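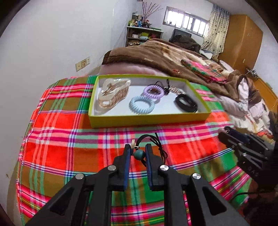
Booking comedy for corporate events: speaker notes

Slide 1. Title, 15 seconds. Say name, say Condance, move on. Questions go at the end.

Slide 2. What the client is buying.
A corporate set is normally 20 minutes after the meal. The comic has no ticket-buying audience and no compere to warm the room. Point out that most complaints we log concern the running order and the sound. Material comes third.

Slide 3. The log.
We reviewed 739 bookings. Of those, 155 had a written complaint from either side. Leave the chart up while people read it. The tall bar is late start. Define it: the act goes on more than 15 minutes after the contracted time.

Slide 4. Killthorpe case.
Dinner for 185, awards first, comedy last. Awards overran and the act went on at 11:20 p.m. with the bar open and roughly a third of the seats empty. Contract gave a start time but no latest start time. Fee was paid in full, client was unhappy, act was unhappy. Read out the old clause, then the new one.

Slide 5. Room setup.
Stage within 10 feet of the first table. Dance floor between stage and tables is the common fault - ask for a floor plan before the contract goes out. House lights at half, stage lit separately. One wired microphone, one spare, straight stand. Lectern mikes are not acceptable.

Slide 6. Content brief.
Yanti Ong's form, two pages. Walk through section B only: names that may be mentioned, names that may not, recent layoffs or mergers, language level. Krishnan sends it back unsigned every time; explain why we now hold the date but not the act until it is signed.

Slide 7. Cancellation.
Sliding scale, see handout. Wimdale terms differ on travel. Rizal Latuheru will take questions on this one, I don't have the current rates.

Slide 8. Contacts. Leave up during questions. Handouts are by the door. The Wednesday group gets the revised version with the corrected fee table.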